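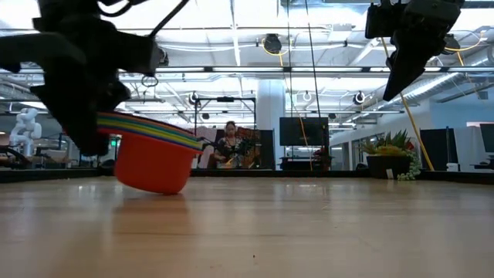
3장 디스플레이 측정과 프로파일 만들기

3장에서는 Zurura에 Stumusier 측색기를 연결하고, 작업용 모니터를 측정해 프로파일을 만드는 절차를 설명합니다. 프로그램 설치와 라이선스 등록은 2장을 마친 것으로 봅니다. 이미지 간 색 전이와 톤 매핑은 5장과 6장에서 다룹니다.

3.1 준비 사항

측정을 시작하기 전에 다음을 갖춥니다.

Stumusier 측색기와 기본 제공 USB 케이블
보정할 모니터와 그 모니터의 사용 설명서
Zurura가 설치된 컴퓨터(관리자 권한 필요)
렌즈 닦는 천

모니터는 측정 전에 30분 이상 켜 둡니다. 절전 모드에 들어갔다 나온 경우에는 시간을 처음부터 다시 잽니다. 화면 보호기와 자동 절전은 운영 체제 설정에서 미리 꺼 두십시오.

모니터 자체 메뉴에서 아래 기능을 찾아 모두 끕니다. 이름은 제조사마다 다릅니다.

주변광에 따른 자동 밝기 조절
동적 명암비
청색광 감소 또는 눈 보호 모드
선명도 강조
영상 내용에 따른 색 강조

운영 체제의 야간 모드도 끕니다. 야간 모드가 예약으로 설정되어 있으면 예약을 해제합니다. 예약 시각이 측정 중간에 걸리면 측정값의 앞부분과 뒷부분이 서로 맞지 않게 되며, Zurura는 이 상황을 자동으로 감지하지 못합니다.

주의: 화면을 닦은 직후에는 측정하지 마십시오. 물기가 완전히 마른 뒤에 센서를 올립니다. 알코올이나 암모니아가 들어간 세정제는 패널 코팅을 손상시킬 수 있습니다.

3.2 작업 환경의 조명

창문으로 들어오는 빛이 화면에 직접 닿지 않게 합니다. 커튼을 치거나 모니터를 돌려 놓습니다. 천장 조명은 끄거나, 끄기 어려우면 화면에 반사가 생기지 않는 위치로 모니터를 옮깁니다.

모니터 뒤의 벽은 무채색이 좋습니다. 벽 색을 바꿀 수 없을 때는 회색 천이나 판을 걸어 둡니다. 벽의 색은 센서의 측정값에 영향을 주지 않지만, 측정 후에 눈으로 결과를 확인할 때 판단을 흐립니다.

참고: HDR 영상을 검토할 방은 SDR 작업실보다 어둡게 유지하는 것이 보통입니다. 한 모니터로 두 작업을 번갈아 한다면 조명 조건을 각각 정해 두고 프로파일도 따로 만드십시오.

3.3 측색기 연결

1. Zurura를 종료합니다.

2. Stumusier를 컴퓨터 본체의 USB 단자에 직접 꽂습니다. 전원이 없는 허브나 키보드에 달린 단자는 쓰지 마십시오.

3. 센서 윗면의 표시등이 흰색으로 켜질 때까지 기다립니다. 처음 연결할 때는 드라이버가 설치되는 동안 표시등이 깜박입니다.

4. Zurura를 실행하고 [장치] 메뉴에서 [측색기]를 엽니다.

5. 목록에서 Stumusier를 고르고 [연결]을 누릅니다. 상태가 "준비됨"으로 바뀌면 연결이 끝난 것입니다.

6. [암전류 보정]을 누릅니다. 화면의 안내에 따라 센서 덮개를 닫고 [시작]을 누릅니다.

7. 보정이 끝나면 덮개를 엽니다.

암전류 보정은 센서를 새로 연결할 때마다 해야 합니다. 실내 온도가 크게 변했을 때에도 다시 하십시오. 추운 곳에 보관하던 센서는 실내에 꺼내 둔 뒤 온도가 맞춰진 다음에 사용합니다.

주의: 렌즈 부분을 손가락으로 만지지 마십시오. 지문이 묻었을 때는 마른 천으로 가볍게 닦습니다. 압축 공기를 렌즈에 직접 분사하면 안 됩니다.

3.4 모니터 등록

Zurura는 모니터마다 측정 기록을 따로 보관합니다. 같은 모델을 여러 대 쓰더라도 한 대씩 따로 등록하십시오.

1. [장치] 메뉴에서 [디스플레이]를 엽니다.

2. [새 디스플레이]를 누릅니다. 현재 연결된 모니터가 목록에 나타납니다.

3. 보정할 모니터를 고릅니다. 어느 것인지 알 수 없으면 [식별]을 누릅니다. 해당 화면 중앙에 글자가 표시됩니다.

4. 패널 종류를 고릅니다. 광색역 LED, 표준 LED, OLED, 기타 중에서 선택합니다. 패널 종류는 센서의 분광 보정 행렬을 정하는 데 쓰이므로 정확해야 합니다. 모를 때는 모니터 사양표를 확인하십시오.

5. 신호 형식을 확인합니다. 그래픽 카드 출력이 8비트로 표시되면 그대로 진행할 수 있지만, HDR 측정에는 10비트 이상을 권장합니다. 출력 형식은 그래픽 카드 제어판에서 바꿉니다.

6. 신호 범위를 확인합니다. 컴퓨터 모니터는 대개 전체 범위를 씁니다. 그래픽 카드와 모니터의 설정이 서로 다르면 검정이 뜨거나 어두운 부분이 뭉개집니다.

7. 이름을 입력하고 [저장]을 누릅니다.

참고: 모니터를 다른 단자에 옮겨 꽂으면 운영 체제가 새 모니터로 인식하는 경우가 있습니다. 이때는 디스플레이 목록에서 기존 항목을 고르고 [다시 연결]을 누르십시오. 새로 등록할 필요는 없습니다.

3.5 목표값 설정

목표값은 측정이 끝난 뒤에 모니터가 어떤 상태여야 하는지를 정하는 값입니다. [목표] 탭에서 설정합니다.

밝기
SDR 작업의 기본값은 100 cd/m²입니다. 밝은 사무실에서 쓰는 모니터라면 더 높게 잡을 수 있습니다. 인쇄물과 나란히 비교하는 작업에서는 관찰대의 밝기에 맞추십시오.

백색점
기본값은 D65입니다. 인쇄 교정용으로는 D50을 선택할 수 있습니다. 직접 입력할 때는 xy 색도 좌표를 소수점 아래 넷째 자리까지 넣습니다.

전달 함수
sRGB, 감마 2.2, 감마 2.4, PQ, HLG 가운데 고릅니다. PQ와 HLG는 모니터가 HDR 모드일 때만 활성화됩니다. 목록에서 흐리게 보이면 운영 체제의 HDR 설정과 모니터 메뉴를 함께 확인합니다.

색역
[원본 유지]를 고르면 모니터가 낼 수 있는 색역을 그대로 프로파일에 기록합니다. [제한]을 고르면 지정한 색 공간 밖의 색을 잘라냅니다. 색 관리가 되는 프로그램만 사용한다면 [원본 유지]를 권장합니다.

검정 수준
특별한 이유가 없으면 [최소]로 둡니다. 여러 대의 모니터를 맞출 때에는 가장 밝은 검정을 가진 모니터의 측정값을 다른 모니터에 입력할 수 있습니다. 이 경우 전체 명암비가 낮아집니다.

설정을 마치면 [목표 저장]을 누릅니다. 저장한 목표는 다른 모니터에도 불러올 수 있습니다.

3.6 센서 놓기

1. 모니터를 뒤로 조금 기울입니다.

2. 센서의 균형추를 모니터 뒤로 넘기고, 케이블 길이를 조절해 센서가 화면 중앙에 오게 합니다.

3. [측정] 탭에서 [위치 확인]을 누릅니다. 화면에 센서 모양의 윤곽이 나타납니다.

4. 센서를 윤곽에 맞춥니다. 밑면의 완충재가 화면에 고르게 닿아야 합니다.

5. [누설광 검사]를 누릅니다. "통과"가 나오면 다음 단계로 넘어갑니다. "실패"가 나오면 기울기를 조절하고 다시 검사합니다.

주의: 센서를 화면에 손으로 누르지 마십시오. 압력을 받은 부분의 색이 변해 측정값이 틀어지고, OLED 패널은 영구적인 손상을 입을 수 있습니다. 테이프로 고정하는 것도 금합니다.

곡면 모니터는 센서가 화면에 밀착되지 않는 일이 있습니다. 이럴 때는 삼각대에 센서를 고정하고 [비접촉 측정]을 선택합니다. 비접촉 측정은 방을 완전히 어둡게 한 상태에서만 유효합니다.

3.7 밝기와 백색점 맞추기

이 단계에서는 모니터 메뉴의 버튼을 직접 조작합니다. Tan 커넥터로 하드웨어 보정을 지원하는 모니터는 이 단계를 건너뛰고 3.8로 가십시오.

1. 모니터 메뉴에서 화면 모드를 [사용자] 또는 [표준]으로 바꿉니다.

2. 명암(콘트라스트)을 공장 초기값으로 되돌립니다.

3. Zurura에서 [수동 조정]을 누릅니다. 흰색 패치와 막대그래프가 나타납니다.

4. 모니터의 밝기를 올리거나 내려 밝기 막대를 목표선에 맞춥니다.

5. 빨강, 초록, 파랑 이득을 조절해 세 막대의 높이를 맞춥니다. 값이 가장 높은 색부터 낮추는 것이 좋습니다. 이득을 최대값 위로 올려 맞추면 밝은 부분의 계조가 손실될 수 있습니다.

6. 밝기 막대를 다시 확인합니다. 이득을 낮추면 밝기도 함께 내려갑니다. 필요하면 4단계로 돌아갑니다.

7. 네 막대가 모두 녹색이 되면 [확인]을 누릅니다.

모니터에 RGB 이득 메뉴가 없다면 색온도 사전 설정 가운데 목표에 가장 가까운 것을 고르고 [확인]을 누릅니다. 나머지 차이는 그래픽 카드의 보정 테이블로 처리합니다.

3.8 패치 측정

1. [측정] 탭에서 패치 묶음을 고릅니다.

빠르게: 38개 패치. 이미 만든 프로파일을 점검할 때 씁니다.
표준: 일반적인 프로파일 작성에 씁니다.
정밀: 계조가 고르지 않은 패널이나 HDR 모드에 씁니다.

2. [예열 확인]을 켭니다. 측정 중 일정 간격으로 흰색을 다시 재어 모니터의 밝기가 변했는지 검사합니다.

3. 어두운 패치의 적분 시간을 정합니다. 기본값은 [자동]입니다. OLED에서는 [길게]를 권장합니다.

4. [시작]을 누릅니다.

5. 측정이 끝날 때까지 마우스와 키보드를 건드리지 않습니다. 알림 창이 패치를 가리면 해당 패치의 값이 잘못 기록됩니다.

6. 끝나면 결과 표가 나타납니다. 붉은색으로 표시된 행이 있으면 그 행만 골라 [다시 측정]을 누릅니다.

측정을 중단하려면 Esc 키를 누릅니다. 이미 잰 값은 임시로 보관되며, [이어서 측정]을 누르면 멈춘 패치부터 계속합니다. 단, 센서를 화면에서 떼었다면 처음부터 다시 하십시오.

HDR 모드에서의 추가 설정

HDR 모드의 모니터는 밝은 영역이 넓어지면 전체 밝기를 스스로 낮추는 경우가 많습니다. Zurura는 이에 대비해 패치 크기를 조절할 수 있습니다.

패치 면적의 기본값은 화면의 10퍼센트입니다. 센서 밑면보다 작은 면적은 선택할 수 없습니다. 면적을 바꾸면 최고 밝기 측정값이 달라지므로, 서로 비교할 측정은 같은 면적으로 해야 합니다.

밝은 패치를 잰 다음에는 [냉각 간격]만큼 검은 화면이 삽입됩니다. 최고 밝기를 오래 유지하지 못하는 패널에서는 이 간격을 늘립니다. 측정 순서를 [섞기]로 두면 밝은 패치가 연달아 나오지 않습니다.

주의: OLED 패널에서 같은 밝은 패치를 반복해 측정하지 마십시오. 잔상이 생긴 것 같으면 측정을 멈추고 모니터의 패널 관리 기능을 실행합니다.

3.9 프로파일 만들기와 적용

1. 결과 표에서 [프로파일 만들기]를 누릅니다.

2. 프로파일 형식을 고릅니다. [행렬]은 파일이 작고 대부분의 프로그램과 호환됩니다. [테이블]은 비선형적인 패널을 더 정확하게 나타내지만, 일부 영상 재생 프로그램이 읽지 못합니다.

3. 이름을 정합니다. 모니터 이름, 목표, 측정한 달을 넣어 두면 나중에 찾기 쉽습니다. 예를 들어 "편집실왼쪽_D65_11월"과 같이 씁니다.

4. [저장 후 적용]을 누릅니다.

5. 실행 중인 이미지 편집 프로그램을 모두 닫았다가 다시 엽니다. 프로그램 대부분은 시작할 때만 프로파일을 읽습니다.

3D LUT가 필요한 경우에는 [내보내기]에서 LUT를 선택합니다. 격자 크기는 LUT를 읽을 장비의 사양에 맞춥니다. Beneo 출력 상자를 쓰는 경우 [Beneo 형식]을 고르면 격자 크기와 신호 범위가 자동으로 정해집니다.

주의: 같은 보정을 두 번 적용하지 마십시오. Beneo에 LUT를 올린 모니터에서는 운영 체제의 프로파일을 목표 색 공간의 표준 프로파일로 바꾸어야 합니다.

3.10 결과 검증

프로파일을 만든 직후와 그 이후 정기적으로 검증을 합니다.

1. 센서를 다시 화면에 놓고 [검증] 탭을 엽니다.

2. 적용한 프로파일이 목록 맨 위에 있는지 확인합니다.

3. [빠르게] 묶음으로 측정합니다.

4. 보고서에서 평균 색차와 최대 색차를 확인합니다.

평균 색차가 설정한 기준 안에 있어도 최대 색차가 큰 경우가 있습니다. 최대값이 채도가 높은 색에서 나왔다면 목표 색역이 모니터의 색역보다 넓은지 보십시오. 회색에서 나왔다면 백색점 조정이 잘못되었거나 예열이 부족했을 가능성이 있습니다.

눈으로 하는 확인도 함께 합니다. [시험 화면]에서 회색 경사를 띄우고 띠나 색 치우침이 없는지 봅니다. 이어서 피부색, 하늘, 어두운 실내가 들어 있는 사진을 각각 엽니다. 평소 잘 아는 사진을 쓰는 것이 좋습니다.

보고서는 PDF와 CSV로 저장할 수 있습니다. 검증 주기는 [환경 설정]의 [알림]에서 정하며, 기본값은 4주입니다.

3.11 두 대 이상의 모니터 맞추기

같은 목표로 보정한 두 모니터의 흰색이 눈에는 다르게 보일 수 있습니다. 패널의 분광 분포가 다르면 측정값이 같아도 생기는 현상입니다. 이때는 다음과 같이 합니다.

1. 기준이 될 모니터를 정하고 3.9까지 마칩니다.

2. 두 모니터를 나란히 놓고 [시각 맞춤]을 엽니다. 양쪽에 흰색 패치가 나타납니다.

3. 기준이 아닌 모니터의 패치를 방향키로 조절해 두 흰색이 같아 보이게 합니다.

4. 눈을 잠시 쉬었다가 다시 비교합니다.

5. [백색점 저장]을 누르고, 저장된 좌표를 목표로 삼아 두 번째 모니터를 다시 측정합니다.

시각 맞춤의 결과는 보는 사람에 따라 차이가 납니다. 여러 사람이 쓰는 작업실에서는 조정한 좌표를 기록해 두고 공용으로 사용하십시오.

3.12 문제 해결

측색기가 목록에 나타나지 않습니다.
케이블을 뽑았다가 다른 USB 단자에 꽂습니다. 다른 보정 프로그램이 실행 중이면 종료합니다. 센서는 한 번에 한 프로그램에서만 사용할 수 있습니다.

누설광 검사를 통과하지 못합니다.
방 조명을 끄고 다시 검사합니다. 완충재에 먼지가 붙어 있거나 한쪽이 들떠 있는지 봅니다.

"밝기 변동" 경고로 측정이 멈춥니다.
자동 밝기 조절이 켜져 있는지 확인합니다. 꺼져 있다면 예열을 더 한 뒤 다시 측정합니다. HDR 모드에서는 냉각 간격을 늘립니다.

보정 후 회색 경사에 띠가 보입니다.
그래픽 카드의 보정 테이블에서 조정 폭이 큰 경우에 나타납니다. 3.7로 돌아가 모니터 메뉴에서 백색점을 목표에 더 가깝게 맞춥니다. 출력 비트 수도 확인합니다.

컴퓨터를 다시 켜면 보정이 풀립니다.
[환경 설정]에서 [시작할 때 프로파일 불러오기]를 켭니다. 그래픽 카드 제어판에 자체 색 조정 기능이 있으면 초기값으로 되돌립니다.

브라우저에서만 색이 진하게 보입니다.
사용 중인 브라우저의 색 관리 설정을 확인합니다. 프로파일이 포함되지 않은 이미지를 광색역 모니터에서 볼 때 흔히 나타나며, 모니터 보정과는 별개의 문제입니다.

3.13 측색기 보관

사용이 끝나면 [장치] 메뉴에서 [연결 해제]를 누른 뒤 케이블을 뽑습니다. 덮개를 닫고 직사광선이 들지 않는 건조한 곳에 둡니다. 센서를 모니터에 걸어 둔 채로 보관하지 마십시오.

센서의 필터는 시간이 지나면서 특성이 변합니다. 재교정 시기가 되면 Zurura를 시작할 때 안내가 나타납니다. 안내가 나온 뒤에도 측정은 할 수 있지만, 보고서에 "교정 기한 지남"이 함께 기록됩니다. 재교정 신청 방법은 부록 나를 참조하십시오.

다음 장: 4장 카메라 프로파일과 노출 합성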